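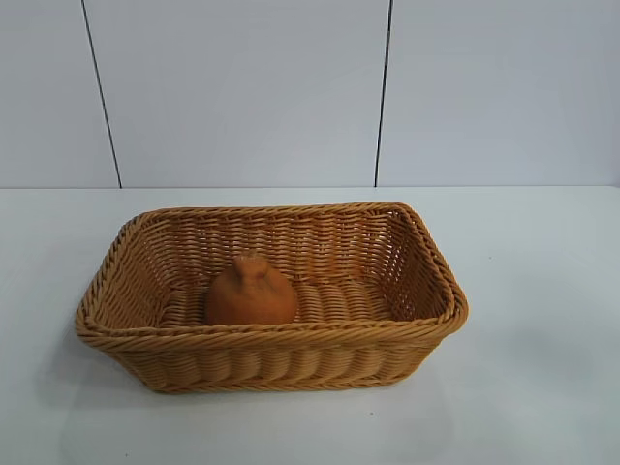

手編みのかごと籐の雑談スレ 8月の部
趣味の編組掲示板 > かご・ざる・籐

1 つるの芯
新しいスレ立てました。夏の間に編んだもの、直したもの、買ったもの、なんでもどうぞ!

最初のネタは縁(ふち)の始末です。私はずっと側面ばかり練習していて、縁は本の通りに三本どめで終わらせてきました。でも最近、縄みたいにねじった太い縁に夢中です。手に持ったときの丸みがたまらない。みなさんは縁、どう仕上げてますか? 浅くて口の広い長方形のかごで、おすすめがあれば知りたいです。

2 もちごめ
スレ立てありがとうございます! 縁は断然、巻き縁派です。芯に太めの丸芯を二本入れて、その上から平芯でぐるぐる。巻く前に芯をよく濡らしておくと角のところで折れません。長方形は角が四つもあるから、そこで毎回ドキドキします。

3 水切り三年目
>>1
浅いかごこそ縁で形が決まりますよね。うちのパン用のかごは、側面を少し外に開かせて編んで、縁だけやたら太くしました。見た目が締まるし、重みで座りもよくなった気がします。

4 gruu_fan
材料の話もいいですか。Gruvhamの丸芯、また買ってしまいました。2.5ミリの束、色のばらつきが少なくて編んでて気持ちいいんですよ。蜂蜜色に染めたら最高でした(染料は紅茶と玉ねぎの皮)。

5 川べりのアケビ
籐もいいけど、つる細工の人はいませんか……。アケビは縁を太くしようとすると暴れます。そこがかわいいんですけども。

6 もちごめ
>>5
アケビ憧れです! 採るところからですか? 干し場がないので毎年あきらめてます。

7 川べりのアケビ
>>6
採るところからです。秋に採って軒下に吊るして、使う前の晩から水に浸けます。ベランダでも輪にして吊るせばいけますよ。ぜひ!

8 無塗装主義
水を差すようですが、太いねじり縁は最近ちょっと流行りすぎでは。縁が立派だと側面の粗が目立たなくなるので、初心者が先に覚えると側面の目が揃わないままになると思います。まず細い縁で20個。話はそれから。

9 つるの芯
>>8
うっ、耳が痛い。私の側面、右に行くほど目が詰まるんです。

10 水切り三年目
>>8
そこは反対です。私は縁が楽しくて続いたクチなので。細い縁で20個って言われてたら3個目でやめてました。好きなところから入っていいと思うなあ。目は続けてれば揃ってきますって。

11 無塗装主義
>>10
続けた人はそうでしょうけど。教室で見ていると、縁でごまかす癖がつく人は結構います。ただ楽しさが大事なのは同意です。20個は言いすぎました。5個で。

12 gruu_fan
一気に値下げされてて笑いました。5個なら私も言えます、やりましょう!

13 ペーパー派
紙バンドでもいいですか? Deltunleyの12本幅を裂いて、二本ずつねじって縁にしたら本物の縄みたいになりました。乾くとカチッと固まるので、角の丸みは洗濯ばさみで押さえて一晩。とにかく安いし、色も選び放題で楽しいですよ〜。

14 もちごめ
>>13
やってみたい! 裂くのはPPバンドの切れ端ですよね? ねじる向きは左右揃えてますか。

15 ペーパー派
>>14
PPバンドで裂いてます。向きは、一本ずつ右にねじってから、二本を合わせるときは左。逆にするとほどけてきます(経験者は語る)。

16 合成もすき
ポリの籐風素材も仲間に入れてください。Berdaleの籐風ひも、丸洗いできるので洗面所のタオル入れにしてます。103メートル巻きを買って、長方形ひとつで使い切りました。縁に思った以上に取られます。

17 無塗装主義
>>16
合成は経年変化しないのがさびしい。天然の籐は十年たつと飴色になって、それを見るために編んでいるようなものです。

18 合成もすき
>>17
飴色は私も大好きです。でも水まわりに天然を置いてカビさせたことがあって、あれは泣きました。場所で使い分けるのが今のところ気に入ってます。

19 水切り三年目
カビといえば、梅雨明けの手入れってみなさんどうしてます? 私は乾いた歯ブラシで目のほこりを出して、固く絞った布で拭いて、日陰に半日。直射日光に当てたら縁の巻きがゆるんだことがあるので、日陰にしてます。

20 川べりのアケビ
>>19
ほぼ同じです。つるの場合は使ってる人の手の脂がいちばんの手入れ、と近所の大先輩に教わりました。毎日さわる。以上。

21 通りすがりの底組
底の話もしていいですか。長方形の底、井桁に組むとき縦芯が平行にならなくて困ってます。途中から扇みたいに開いてしまう。

22 もちごめ
>>21
木の板に釘を打って芯をはさむといいですよ! 私は60センチの端材に印をつけて使ってます。最初の三段だけきっちり押さえれば、あとは案外ついてきてくれます。

23 無塗装主義
>>21
三段目まで編んだら一度裏返して霧吹き。それから目打ちで寄せる。乾いたまま寄せると芯に傷が入ります。

24 通りすがりの底組
>>22 >>23
ありがとうございます! 裏返すのは考えてませんでした。今夜やってみます。

25 つるの芯
底の話、助かります。ところで本のおすすめも聞きたいです。Mofokengの『四角いかごの本』、図が大きくてわかりやすいんですが、縁の章が4ページしかなくて。

26 gruu_fan
>>25
あの本、四隅の丸め方の図だけで元が取れます。角の手前で立ち芯を1本足すやつ、あれを知ってから角がとがらなくなりました。縁は図書館で古い籐工芸の本を探すといいですよ。昔の本のほうがしつこく書いてあります。

27 無塗装主義
>>26
古い本に賛成。ただ寸法が尺寸のものもあるので注意。

28 つるの芯
図書館、明日の朝いちで行ってきます! それと宣言。細い縁で5個、やります。終わったらごほうびに太いねじり縁。進んだらまた書きます。

29 水切り三年目
>>28
応援してます! 私も便乗して底からやり直そうかな。丸芯の残り、あったっけ。

関連スレッド
・籐の染め 紅茶・玉ねぎ・柿渋
・紙バンドの切れ端で作る小物
・取っ手の付け方を相談するスレ
・アケビ、山ぶどう、クルミの樹皮
・持ち手が取れたかごの修理

スレッド閲覧数 3387

当サイトでは、ログイン状態の保持と閲覧状況の把握のためにCookieを使用しています。引き続きご利用いただく場合、Cookieの使用に同意したものとみなします。 同意する 設定を変更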